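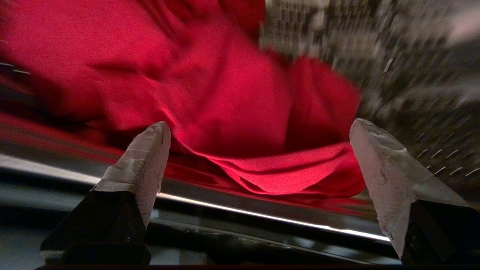

Household Textiles, Unit 4: Handling and Folding Knits
Usville Adult Learning Center
Instructor: Liis Rätsep
Handout revised 8/6/25

Reading before class: the chapter on knit and woven cloth in the course packet. Bring one T-shirt or other soft knit item from home, any size.

1. Why knits behave the way they do

A woven cloth is made of threads crossing at right angles. A knit is made of loops. Loops open and close, so the cloth stretches, drapes in rounded folds and slides over itself. A bedsheet will hold a sharp crease if you press it with your hand. A T-shirt mostly won't.

Jersey, the usual T-shirt knit, also curls at a cut edge. Side edges curl toward the back and top and bottom edges curl toward the front. A hem holds the curl down, but an old or stretched hem may still roll.

2. Finding an edge in a crumpled item

Students often grab the middle of the pile and shake. This works with a towel and works badly with a shirt, where front and back are two separate layers and the sleeves get caught inside.

Look for a hem first. It is thicker than the body of the cloth and easy to feel between finger and thumb. Check how many layers you are holding. One layer means you have the front or the back only, and the shirt will open like a bag when you lift it. Run your fingers along to a side seam, take both layers there, then lift.

Bright solid colors can be hard to read under overhead light. The creases go dark and the raised parts go pale, and a fold may look like a hem. Go by touch.

3. The surface

A smooth, shiny tabletop lets the cloth slide. That helps when you are pulling a shirt straight and gets in the way when you are folding, as the bottom layer moves with the top one. Keep one hand flat on the part that should stay put. Temitope Okeke's section uses a cotton sheet over the table, and you may do the same.

4. Basic fold

Lay the shirt face down, collar away from you.
Smooth from the center out to the side seams. Do not pull on the hem.
Fold one side in to the middle of the shoulder, sleeve back on itself.
Repeat on the other side - the two long edges should be parallel.
Bring the hem up to the collar, then fold in half again.

For a drawer, fold once more so the piece stands on its edge.

5. For next time

Fold 12 items at home and note which ones would not hold their shape. Write down the fiber content from the label if there is one. Bastien Marchal will cover ribbed knits and sweaters in the next unit.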